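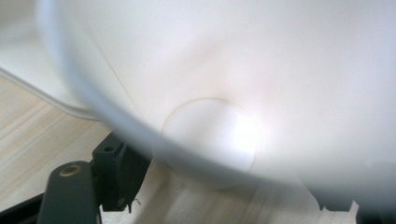
The white plastic up close, with the light coming through that round spot

Forum: Kitchen and Table > Care and Cleaning

radine_porch
Posted Wednesday, September 6, 2023

Hi all, long-time reader, and I finally have a question of my own. I have a big white plastic piece that lives on our kitchen table (it gets used for everything from rising dough to holding mail), and I've started to worry about the faint line running across it. I can't decide if it's a seam or a crease or the beginning of a crack. I can't feel anything with my fingernail. Would you keep using it for food? I'm awfully fond of it and would hate to toss it over nothing!

mapleandtwine
Oh, I have pieces like that and I love them dearly. If your nail doesn't catch, I'd keep right on using it. Most molded plastic has a line in it someplace. Wash it by hand, keep it out of the dishwasher, and it'll probably outlast the both of us.

Clirkoveck43
I'm going to disagree with maple, kindly. A crease can turn into a crack the first time you pour something hot in there, and then you've got soup on the floor. I'd retire it to mail duty and buy a new one for the dough. Sorry, I know that's no fun.

mapleandtwine
She never said soup! Dough is lukewarm at best, Clirk.

radine_porch
No soup, I promise. While I've got you all, can I sneak in a second question about the table itself? 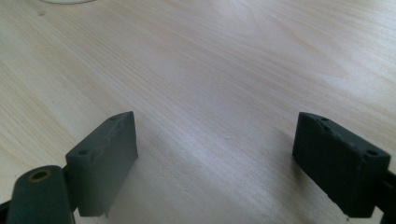
We bought the table secondhand from a lady who was moving, and she told me she'd only ever wiped it with a damp rag and a little dish soap. I've done the same for 2 years and been happy with it. Lately I've been wondering if it needs oil, or wax, or just to be left in peace. The grain is still nice and clear with those little tan streaks, but the middle goes almost white when the light hits it, and I can't tell if that's shine or if the finish is wearing thin. My sister-in-law swears by Lestico paste on everything she owns, including a piano.

oldlindemannroad
Please find out what the finish is before you put paste on it. Drip some water in a corner you don't care about and wait a few minutes. If it beads up, there's a sealed finish on there and oil will only sit on top and get sticky. If it soaks in and goes dark, then we can talk oil. I spent $200 having a tabletop stripped after I skipped that step.

Clirkoveck43
Agree with all of that. And look at it from down low with the lamp off before you blame the finish. Pale wood glares something awful.

radine_porch
Thank you, I'll try the water by the back corner tonight after supper and report back. The plastic stays on dough duty until then (sorry, Clirk).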